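4. Storage of small citrus in shared homes

Reading time: 3 min

Small citrus fruit is often bought by the box and eaten over several days. Most work on fruit loss at home looks at the refrigerator, and less attention has gone to fruit kept in bedrooms, hallways and other places outside the kitchen. In the survey described in Section 3, this was common. Of the 169 households that returned a full diary, 37 kept at least part of their fruit in a room used for sleeping. Nearly all of these were shared homes in Zavala and Tallero, where several adults used one kitchen.

The diaries asked for three things each evening: where the fruit was kept, how many pieces had been eaten, and how many had been thrown out. Over the whole period the households recorded 3,449 pieces of fruit. Pieces given away were entered on a separate line and are left out of the loss figures. Diaries with gaps of more than two days were dropped before coding.

Fruit kept in bedrooms was eaten sooner than fruit kept in the kitchen. People who kept it close by tended to eat it while reading or working, and several wrote that they finished a box without planning to. Losses in this group were mostly due to drying of the peel. Mold was reported more often by kitchen households, where the fruit sat in deep bowls and the lower pieces were not checked.

Containers also mattered. Boxes were often left open once the first pieces had been taken out, and the fruit was then moved to any flat surface nearby - a desk, a window sill, a sheet-covered surface (Figure 7). We had expected the move to shorten storage life through bruising, but the diaries do not show this. Pieces laid out in a single layer were thrown out less often than pieces left in the box. The difference was small and should be read with care, as the fruit laid out was also the fruit about to be eaten.

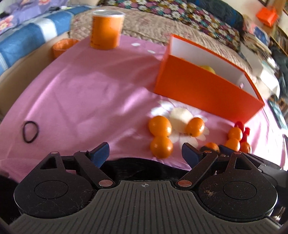
Figure 7. Small tangerines on a pink sheet, with an open orange box behind them.

Words and figure: Household Food Group, Pukard
October 21, 2023

Room temperature was not measured in every home. The Fellance loggers were placed in kitchens only, and for bedrooms we rely on the heating notes in the diaries. These notes are uneven. Some people wrote down a thermostat setting each day, while others wrote "warm" or left the line blank. For this reason temperature is not used in the model in Section 5, and room type is entered as a simple two-level variable.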